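Notes for the club night talk, 11/30/22
Moving up from karts to cars: what I'd do again and what I wouldn't

Start with thanks to Normunds Šimkus for the invite. Mention the tea.

Right, so I ran two seasons in karts with Vanags before I went anywhere near a car, and I thought I knew how to brake. I did not! First test in the Drinasico car, I locked the fronts into the hairpin lap after lap, and Baiba Petrauskas on the radio just kept saying "softer, softer" until I wanted to pull the plug out.

(Pause, let the kart lot laugh.)

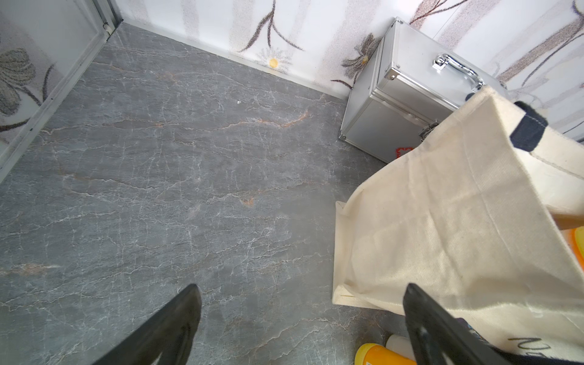
What sorted me out was going slower on purpose. Baiba had me do 40 laps in one day with no timing on the dash, only her calling out where I came off the pedal. Boring as anything, but by teatime I could hit the same mark every time and the lap time came along with it.

Next bit, money. Keep this short, people's eyes glaze over. Testing eats far more than racing does, so ask the team how many days are in the price and whether tyres are on top. Claso quoted me a lovely low figure and then the tyres were extra (and the fuel, and the damage deposit...). Read the whole thing before you sign.

Tell the July story here. Wet qualifying, Nicanor Herrero goes out first on slicks, I follow him like a sheep, and we both end up at the back of the grid. My own silly fault. Aušra Liepiņa stayed on wets and stuck it on pole.
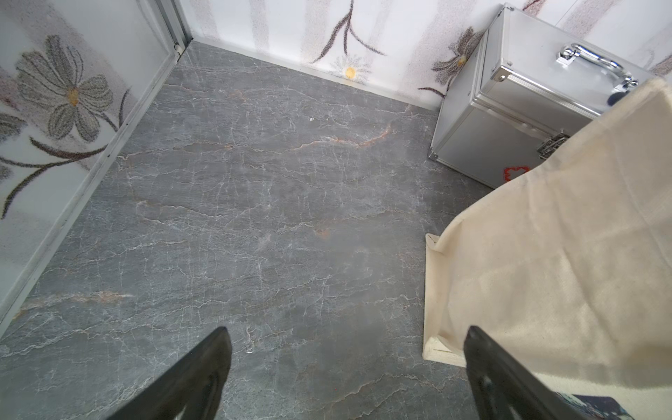 Fitness. Neck first, then forearms. I used the Niseslow plan over the winter, 107 sessions in the diary, and I still ached after the first race weekend. Don't skip the boring neck ones.

Hand over to Chak-lun Fu for the data part, he's got the brake traces. Questions after him, and if anyone asks about next year, I haven't signed yet.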